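Handout 4: Looking after the hand-held gripper cell
Jarkgate short course, notes by Shadi Chidiac, revised 2022-03-08 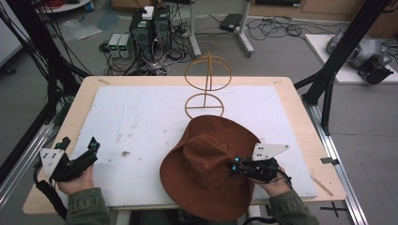 Fig. 4.1 Both grippers in use at the table, with the hat and its stand.

We spent the last session on what the grippers are for. This one is about keeping them fit to use, a subject with less glamour and a great deal more Velcro fluff.

Before you strap in

Wipe the white marker plates with a dry cloth. Dry. Anqi Yao has a drawer of plates on which the black dots were improved with solvent, and she will show it to you whether or not you ask. A plate with a scuffed dot gets swapped, never touched up with a felt pen.

Work each finger through its full travel by hand. It should move smoothly and come back by itself. If it grates, stop and read the section on joints. If it grates and you carry on, read the section on paying for joints, which Rasmus Rimkutė keeps in his head.

Check that the lights on both grippers are on. One dark joint means a loose connector nine times in ten. The tenth time it is the joint.

Straps and cables

Straps go snug over the fingers. If your fingertips tingle, that is too snug. Let spare strap hang clear of the table edge and clear of your knees.

The cable leaves the gripper past the wrist and wants slack there. Bend your wrist as far as it goes each way before you start; if the cable pulls, re-route it now. Most of our repairs in December were to one short length of cable, which had done nothing wrong.

Joints

Finger joints get a clean every 38 hours of use and new bushings at 2000. Log the hours in the Sadar book, in ink, on the day. "Lots" is not a number of hours.

Remove the 2 outer screws, lift off the cover, brush out the fluff and refit. The screws are small and the floor is grey. Work over a tray.

The table and frame

The white sheet on the table picks up smudges and may keep them. Replace it when it lifts at a corner or slides under your hand. Tape marks on the floor stay where they are. If one peels, call Shaohua Peng before you put down another, as his idea of the right place is finer than yours.

Push gently on each frame post. Any movement at all means the bolts want tightening and the cell wants recalibrating, in that order. Muchen Fang did it in the other order once and had a long afternoon.

The hat

Felt sheds. After a run with the hat, brush the finger pads as well as the joints. Put the hat back on its stand at the end of the day; a brim left flat on the table takes up new shapes, and the next person's trials won't match yours.

For next time: read section 13 of the Clendetti manual, skipping the foreword, and bring your own small screwdriver. The shared one is missing again.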